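**Final report, workplace automation project**
Turned in 8/1/26

Our class had to pick one workplace where a machine is taking over part of somebody's job, spend time there, and write about what changes for the people. Most of my classmates went for warehouses. I got lucky and was let into the test kitchen at Skimumell, a company that runs breakfast counters inside office buildings, and I have been boring my family with it ever since!

### The place and the job

Skimumell has 14 people working its breakfast counter in the Varngate building. The morning shift does the same few things over and over: toast, eggs, fruit, sandwiches, cups out, cups back, wipe down, start again. They want to hand some of the light handling to a two-armed robot. The robot is still in the test kitchen and not at the counter, so the people on shift are learning to work with it before any customer ever meets it.

My main contact was Octavio Fuentealba, who ran the toast station for years and now spends half of his week as what they call a station trainer. He moves the arms through a task himself, using a pair of hand controls, and those runs get saved so the robot can be trained on them. He had never done anything like it before November. Now he can talk for a whole lunch break about how to approach a cup (from the side, slowly, and don't squeeze until both fingers are touching).

### What I watched

I visited on 2 mornings and kept a notebook. The tasks were small ones. Cups have to be moved or stood up, a sandwich has to be put together on a plate, and toast has to come out of the toaster and get where it's going. I had thought of toast as the easy part. Octavio laughed at me for that, in a nice way. A slice gives you a thin edge to hold, the slot is narrow, and if you pinch too hard you get crumbs.

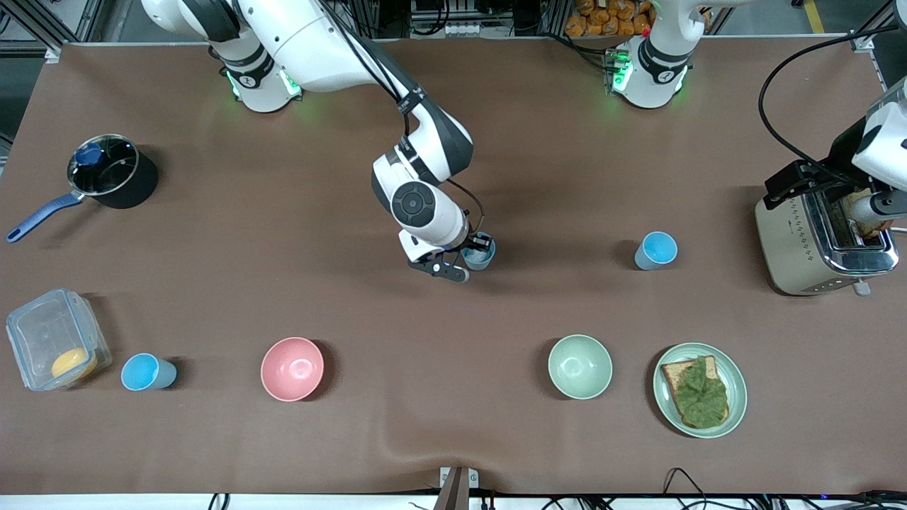

What surprised me most was how much kitchen knowledge goes into this. The engineers know motors and software. Octavio knows that you pull toast straight up before you turn it, and that lettuce goes on last if you want it to stay put. When he changes the order of steps, he writes down why, and the engineers read it. I saw one of them come over with a laptop and ask him how he would hand a cup to a person in a hurry. He showed her three times, with a real cup and me as the person in a hurry. I loved that!

The log for the project had 2,557 saved runs in it when I last asked. A good part of those are Octavio's, and the rest come from two coworkers who take turns with him.

### What it changes for the people

I handed out a short survey to everybody on the counter team and talked with the ones who had time. These are the things that came up most:

- **Hands and wrists.** Several people said the repeated reaching is what wears them out by the end of the week. They liked the idea of giving that part away.
- **Pace.** The robot is slower than a person. A few workers worry that they will end up waiting for it during the rush, or doing its job as well as their own.
- **Pay.** Station trainers get paid more per hour, but only for training hours. Octavio thinks it should count for the whole shift. I agree with him, and I put that in the copy of this report that goes to the company.
- **Hours.** Management told me the plan is to keep everyone. Two people said they would believe it when it was in their contracts.

I asked Danjuma Dauda, the shift lead, what he would miss if the toast station were automated. He said talking. The toast station faces the line, so whoever works it knows the regulars, what they order, and whose kid just started school. If a machine stands in that spot, the talking needs a new place to happen. He has already drawn up a counter layout with the robot off to the side and a person in front, and I think it's the best idea in the whole project.

### Numbers, such as they are

I timed the plated sandwich with the team's permission. A person on the counter took 33 seconds. I don't have a fair robot time to put next to it, as the task was still being changed while I was there and no two tries used the same steps. Ms. Ajayi, my project advisor, asked me to say clearly that this is one timing in one kitchen, so I'm saying it.

### What I would do next

I'd like to go back once the robot is at Varngate and run the same survey again, with the same questions. I would add one about training: who got asked, who wanted to be asked and wasn't. My classmate Gamov wrote about a parcel depot where the staff first saw their new machines on the day they were switched on, and reading his report next to my notes made me want to compare the two places properly.

Thanks to the whole morning shift for letting me stand in the way, and to Octavio for letting me try the controls. I dropped the cup. He says everyone does.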